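Cold brew going sour by day 4, filter or water?
Home Brewing and Coffee > Cold extraction

skurier
Posted Saturday, 15 replies
I make cold coffee in a Cerkel jug, coarse grind, tap water, fridge overnight. First two days are fine. By day 4 there is a sharp edge to it.

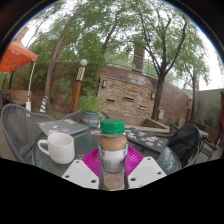 Ratio is 1 to 8 by weight and I strain through the steel mesh only. Water hardness from the supplier's report is 266 mg/l. Would paper filtering help, or is the water the problem?

tymo_722
Mesh only is your first suspect. Fines pass through and carry on extracting in the jug. Run it through paper once and compare on day 4. Change nothing else.

Sinetti_owner
Disagree. At fridge temperature the fines do very little after the first night. 266 is hard water and it flattens acidity, so water would give you dull, not sharp. I would look at the jug seal. Mine had old coffee oil under the ring.

tymo_722
"Very little" is not nothing. I kept two batches side by side, same beans, and the unfiltered one was harsher by day three.

Sinetti_owner
Harsh and sour are different faults. The original post says sharp. Which is it?

skurier
Sour, I think. Closer to old fruit than to bitter. The seal does come out — I had not tried that. There was a brown film under it.

brewlog
Are you adding milk before storing or in the cup? If before, ignore everything above. Milk sets the shelf life.

skurier
Some batches before, some after. I did not write down which.

brewlog
Then you have no result yet. Store it black, add milk when you pour, and label the jug.

tymo_722
Agreed on the milk. Still filter it.

Sinetti_owner
Wash the seal in hot water and soda first, then do one batch black with mesh only. If that is clean on day 4, the paper is a waste of money.

skurier
Seal is soaking now. Black batch goes in tonight, mesh only, and a paper one next week.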